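Written down before the arm moves: handling rules at Samora

Samora's test cell runs a single arm on household pick-and-place tasks. The internal handling standard, known as Wila, is in its second revision. We spoke in March with the engineer who maintains it, who asked to be identified by role only.

The first version was a checklist. "It had 92 items and people signed it without reading," the engineer said. The current text fits on two pages and separates rules that stop a run from rules that are only logged.

Grip force is in the first group. The limit for thin-walled containers is 300 grams-force above the measured slip threshold, checked at the start of each shift. "If the can dents, the run is void. We don't argue about whether the task was completed."

Objects may be placed in any pose, including tilted, but the release height is fixed for each object class. Soft packaging is handled under a separate clause. "A bag has no repeatable shape, so the standard specifies a clear zone next to it and leaves the grasp point open."

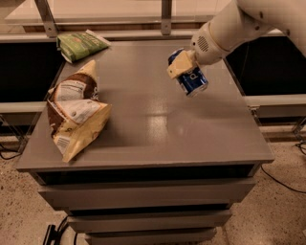 Blue can held above the gray drawer unit, with two snack bags at the left of the surface.

The team plans almost 2000 grasps per object set before a rule is changed. Betar, which supplies the logging software, asked for a smaller number. The engineer refused. "With fewer we were rewriting clauses on noise."

Asked about cables, the engineer cited the floor clause: routes are inspected before power-on and after any change to the cell layout. An outside review by Ogundipe recommended fixed covers at crossing points. That recommendation is open, and the next revision will either adopt it or record the grounds for declining.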